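Fledlow equipment planning: progress report
August 18, 2023

Hello all,

You asked for a short update on where we've got to with the hand budget, so I'll go straight in. The plan you funded in April was to work out what we should buy for next year before anybody signs anything, and I'm pleased to say we're most of the way there (further along than I expected, if you remember my grumbling in the spring!).

We have quotes in from Kollon and Oddsson. Both will supply a five-fingered hand with a wrist mount, and both quote a similar lead time, but they price spares very differently. Kollon charges £1209 for a full finger set and won't split it. Oddsson sells fingers singly and is dearer on the wrist. I've done the sums both ways and it really comes down to how often we break things, so I've been keeping a proper log of grasps and faults instead of trusting my memory.

Most of the time has gone on everyday household stuff, and thin plastic is the one I keep coming back to. It's light, it bends, and you can see straight through it, so it asks a lot of the fingers and the camera at once. 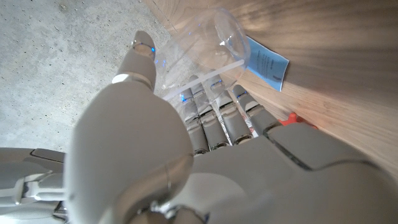 Fingers up against a clear plastic cup on its side.

The cups have cost us next to nothing – a bag of 200 will see us through to the end of the project – but they've taught me that fingertip covers need their own line in the budget. I'd lumped them in with "sundries" and that was daft. I've moved them out, and I've added 2 spare wrist cables while I was at it.

Fabric is the other big one, and I'd like to give it more hours next quarter.

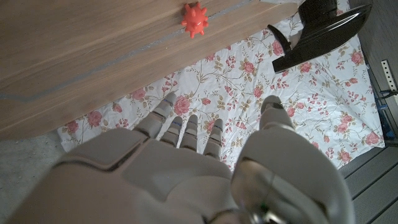
Soft things are where the two suppliers differ most on paper. Oddsson offers touch sensing as an add-on, Kollon includes it, and I don't want to pay for it either way until I've got a fair comparison on sheets and clothes. Imlow have offered us a loan unit for 3 weeks, free apart from carriage, and I'd like to say yes.

So, what I need from you is a nod on the Imlow loan and permission to carry the unspent travel money over into spares. The travel money is sitting there doing nothing, and I'd much sooner have fingers in a drawer. The full spreadsheet is in the shared folder, with the fault log on the second tab. Please ignore the yellow cells, I'm still chasing VAT on those.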